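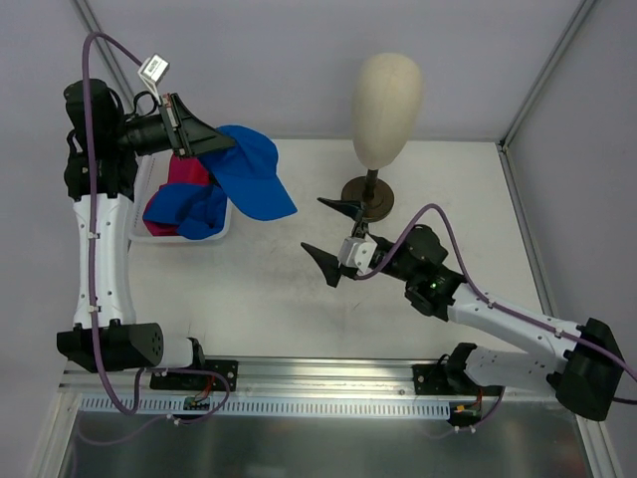 Toshio Tsuji wrote in to ask why a student club bothers with caps at all when a block would be easier to grip. Fair point, and I'm not sold either. Still, tips for the cap task:

Pinch the crown, not the brim.
Tie the cable down in two places, with slack at the elbow.
Don't trust a 342-try score until you've read how they counted a dropped cap -- ours came out far too kind.
Skip the Brollero finger pads. Tape does the same job.

Search tips Go

Recent
Cleaning Clarkero rails
Is the Remau kit worth 500?
Sorting screws after club night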